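Ticket 2384: Desktop shuts off by itself when exporting big files
Opened by: Wenche Sundqvist
Opened: 21 August 2019
Product: Skurnitz tower
Status: Open

Hi there! So my desktop has started turning itself off, and I'm hoping someone at Unstead can help me before I lose my mind (or my project). I use it mostly for scanning and exporting old family albums in Putis. Email, web, music, all fine. But the second I start a big export it gets a few minutes in and then click, black screen, no warning. No blue screen either, it just goes dead like somebody pulled the plug.

Stuff I've tried so far:

Swapped the power strip. Same thing.
Plugged straight into the wall in a different room. Same thing.
Updated Putis to the newest version, then rolled it back to the one from June. Both of them do it.
Ran the memory test overnight. No errors.
Split the export into smaller batches. The one with 23 pages went through fine! The one with 457 pages died every time, and I tried it three times.

Update, same evening: the event log only gives me "the previous shutdown was unexpected," which, yes, I noticed. There's nothing in there about heat that I can find, but I may be looking in the wrong place.

Reply from Trygve Björklund, support: Thanks Wenche, good notes. Please power down, unplug it, open the side and push the big power plug and the smaller processor one firmly into the board. Also tell us what it says on the power supply label.

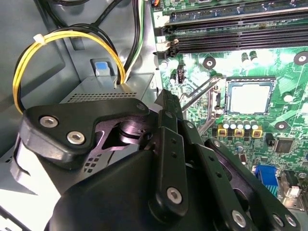
OK, did all that. The big plug felt snug already but the little one moved a tiny bit when I pushed, so fingers crossed! The label says Wallin and 655 watts, and there's a serial number I can send if you want it. I blew out the dust while I was in there (so much dust, I sneezed for ten minutes). The 457-page export is running again right now and I'm going to leave it alone and make dinner. Will post back here either way. If it dies again, should I be asking for a new power supply, or is there another test first?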